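Subject: Re: [home-heat] Boiler short cycling after new zone valves

On the home-heat list, a member in Gandham wrote:

> We had two zone valves replaced in September, and ever since then the
> boiler fires for a minute or two, shuts off, and fires again. It does
> this all evening. The house gets warm enough but the gas bill is up.
> The boiler is a Zikonell, hot water, cast iron, 11 years old. The
> installer says it is oversized and wants to sell us a new one. Does
> that sound right? It never did this before the valves.
>
> House is 2,000 square feet, two floors, baseboard on both. There are
> 4 zones, and one of them is just the upstairs bathroom.

It may well be oversized. Most boilers that age are. But the size of the boiler didn't change in September, so I would look at a few other things before spending money on a new one.

Start with the bathroom zone. A single short run of baseboard can't give off heat nearly as fast as a cast iron boiler makes it. When that thermostat is the only one calling, the water comes up to the high limit in no time and the burner drops out. Then the water cools a little and the whole thing starts over. Was the bathroom on its own zone before, or was it tied in with the upstairs bedrooms? Installers sometimes split a zone while they have the system drained and forget to mention it.

Next, check the end switch wiring on the new valves. Each valve has a small switch that tells the boiler the valve is open. If one of them is wired wrong, or is sticking, the boiler can fire with no valve open at all. You can test this without tools. Turn all the thermostats down, wait until everything is quiet, then turn up one zone at a time. The valve should open first, and the burner should come on after that. Write down how long it runs on each zone.

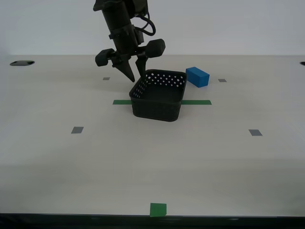 Then look at the gauge on the front of the boiler while it runs. You want to know the temperature where the burner shuts off and the temperature where it comes back on. If those two numbers are only a few degrees apart, the differential is set too tight. On some aquastats it is a little wheel inside the cover, on others it is in the menu. Shut off the power before you take the cover off. The manual for your model will give the range.

Air is the other possibility. They had to drain at least part of the system to get the old valves out. If a loop is partly air bound, the flow is poor and the boiler sees hot water coming back too soon, or hardly any coming back. Gurgling in the baseboard is a good sign of it, and so is a run that is hot at one end and cool at the other.

I had much the same trouble in my last house, which had a Fothergill boiler and three zones. In my case it was air in the longest loop. I purged it, and the burner went back to running 15 minutes at a stretch on a cold night. I left the differential alone.

If it does come down to the bathroom zone, the cheap fix is to put it back on the same thermostat as the bedrooms. The other way is a buffer tank. Bakix makes a small one, and there are others, but by the time you pay for the piping it isn't cheap — and I wouldn't do it on an 11 year old boiler.

As for replacing it, ask the installer for the heat loss calculation in writing. He should have one for each room. If he sized the new boiler by reading the label on the old one, get somebody else.

Post the run times and the two temperatures when you have them. Also, does the circulator keep running after the burner shuts off?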